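Hivstead Learning Center
Activity Room Inspection Checklist: Tabletops and Marked Cube Sets
Room 234. Friday, December 7, 2018
Inspector: Tyson Charbonneau. Reviewed by: Américo Antunes 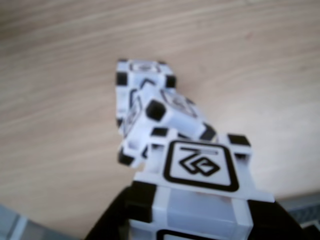 The inspection covers the work surface and the white cubes kept for table activities. Items marked "Action" must be closed before the room is next booked.

1. Tabletop free of splinters and raised grain
Result: Pass
Comment: Checked by hand along the grain and at all edges.

2. Tabletop clean
Result: Action
Comment: Small red mark on the wood. Clean with a damp cloth and mild soap. Do not sand.

3. Table stable under load
Result: Pass
Comment: No movement at the legs. Floor pads replaced in May.

4. Black corner pieces secure on each cube
Result: Action
Comment: Corners on 2 cubes turn under finger pressure. Remove these cubes from use until refitted. Loose corners are a choking hazard and must not be left in the tray.

5. Black symbols on cube faces legible
Result: Pass
Comment: Outlines are bold and complete. Alcohol wipes are not permitted on printed faces.

6. Cube faces free of cracks and sharp edges
Result: Pass
Comment: None found.

7. Cubes returned to storage after use
Result: Not assessed
Comment: Session still in progress at time of visit.

8. Walkway beside table clear to 40 inches
Result: Pass

Follow-up: Items 2 and 4 assigned to A. Antunes. Record completion on the room log and initial both entries.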